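# Testingenieur/in Greiftechnik (m/w/d) — Fehleranalyse nach unerwartetem Greiferöffnen

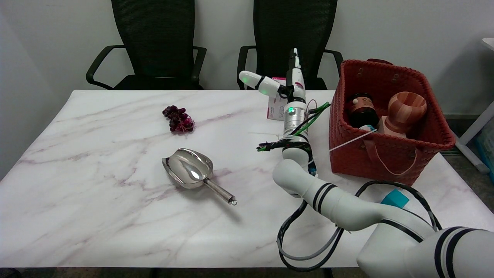

**Kategorie: Robotik / Funktionale Sicherheit**

Pralo betreibt am Standort Ukorach Tischarbeitsplätze für Greifversuche mit Haushaltsgegenständen und Lebensmitteln: Metallschaufel, Trauben, Flasche im Korb. Im Juni öffnete ein Greifer während der Transportbewegung ohne Befehl. In 1.399 protokollierten Zyklen trat der Fehler 3-mal auf, jeweils bei gestrecktem Arm. Personen kamen nicht zu Schaden. Verdacht: Leitungsunterbrechung am Handgelenk durch Zug an der außen geführten Verkabelung. Der Nachweis steht aus.

**Aufgaben**

- Reproduktion des Fehlers auf dem Prüfstand Tandar
- Auswertung der Bus- und Stromprotokolle
- Neuauslegung von Leitungsführung und Zugentlastung
- Überarbeitung der Risikobeurteilung nach EN ISO 12100

**Voraussetzungen**

- Abschluss in Mechatronik, Elektrotechnik oder vergleichbar
- Erfahrung mit Feldbusdiagnose und Python
- Deutsch in Wort und Schrift — Prüfberichte werden intern auf Deutsch geführt

**Rahmen**

Teilzeit, 60 %, befristet bis zum Abschluss der Untersuchung. Verlängerung möglich. Keine Schichtarbeit.

Bewerbung mit Lebenslauf und einem selbst verfassten Prüfbericht (gern geschwärzt) an die Personalstelle Okeke, Kennziffer 69. Bewerbungsschluss: 08.07.2026.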